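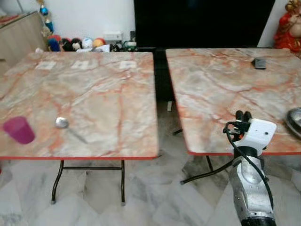 Attachment 1, ticket 1056. Tables as set, gripper at the front of the right-hand one, fingers together.

Ticket 1056
Product: Mutine arm, two-finger gripper, Vivurus control software
Site: Wonumora, cell 4
Subject: Gripper says it is open. Gripper is not open.
Priority: Medium (site requested High)
Status: Closed, one item carried over

Reported by site, Friday, 8:50 a.m.
Since this morning the gripper reports fully open at all times. It reports fully open when it is open and also when the fingers are touching. The arm believes it, drives down on the cup with its fingers shut, and pokes it. The cup has been poked across the left table several times and once onto the floor. It's plastic, so it will live. The metal disc gets tapped like a doorbell and stays where it is. No error codes. The Vivurus status page is green from top to bottom and has never looked happier.

Support, 9:25 a.m.
Thanks for the detail. Please power cycle the arm and tell us if the fault comes back. Please also confirm that no one is reaching over the tables while you test. A gripper that doesn't know where its fingers are can't be trusted to know what is between them.

Site, 9:40 a.m.
Power cycled. Fault came back before the fan noise did. Nobody's hands are near it. We run from the far side of the room with the stop button in reach.

Support, 9:55 a.m.
Please open Diagnostics, Gripper, Raw position, and read the value with the fingers closed and again with them open. The status page shows a cleaned-up number and is not useful for this.

Site, 10:10 a.m.
Closed: 144. Open: 144. Halfway, pushed by hand with the power off and then back on: 144. We're starting to feel we know this number personally.

Support, 10:30 a.m.
A raw value that never moves usually means the position signal is not arriving and the controller is holding the last one it got. It should flag that after a short wait. It appears not to. We are asking the software group why.
In the meantime, look at the black cable that loops out of the left side of the gripper and runs down the outside of the arm. Is it seated at the gripper end? Is the loop free to move?

Site, 11:05 a.m.
Looked seated. Pushed on it anyway and got a small click, so it was not seated, it was posing. Raw value now moves: low when closed, high when open, as nature intended. Ran the cup pick from the left table and it worked. Ran it over to the right table and the number froze again partway through the reach.

Support, 11:20 a.m.
So it drops out when the arm extends. How much slack is there at full reach over the right table?

Site, 11:35 a.m.
Plenty near the gripper, which is why it looks fine at rest. Almost none lower down, where someone (a previous shift, going by the neatness) put a tie around it. When the wrist turns, the upper loop tightens and pulls straight on the plug. We would like it noted that the tie was very tidy.

Support, 11:50 a.m.
Noted. Steps, please, in this order:
1. Power off at the wall, not from the screen.
2. Cut the tie. Watch the cable jacket.
3. Reseat the plug and close the latch.
4. With power still off, move the arm by hand to its farthest point over the right table and turn the wrist both ways. The plug should not lift.
5. Refit a tie lower down, loose enough to slide a finger under.
6. Power on and read the raw value at both ends of travel.
Do not run at full speed until step 6 looks right.

Site, 1:15 p.m.
Done. There was no latch to close. There is a place where a latch would be. Taped for now. Raw value moves the whole way at both tables. Ran at quarter speed, pick and place, up to 100 cycles before lunch got the better of us. No freezes. The cup has stopped flinching.

Support, 1:40 p.m.
Tape is fine for low speed with someone watching. It is not a repair. Xie is sending a replacement gripper cable with the latch included. Please stay at quarter speed until it is fitted, and don't leave the arm running unattended.

Site, 1:45 p.m.
Can you raise the priority? The arm spent an hour hitting things while reporting that all was well.

Support, 2:10 p.m.
Raised for the software item, which now has its own entry: Vivurus holds the last gripper position with no time limit and shows green. A stale value should stop the arm. Fix is planned for the August update. Until then, keep the raw position page open during runs. If the number stops changing while the fingers move, press stop.

Site, following week
New cable fitted, latch closed, tape removed. Full speed at both tables, no dropouts. Raw position page is open on the spare screen. OK to close the hardware part.

Support
Closing 1056. Software item stays open under the same site. Please return the old cable in the bag it came in.

Site
It didn't come in a bag.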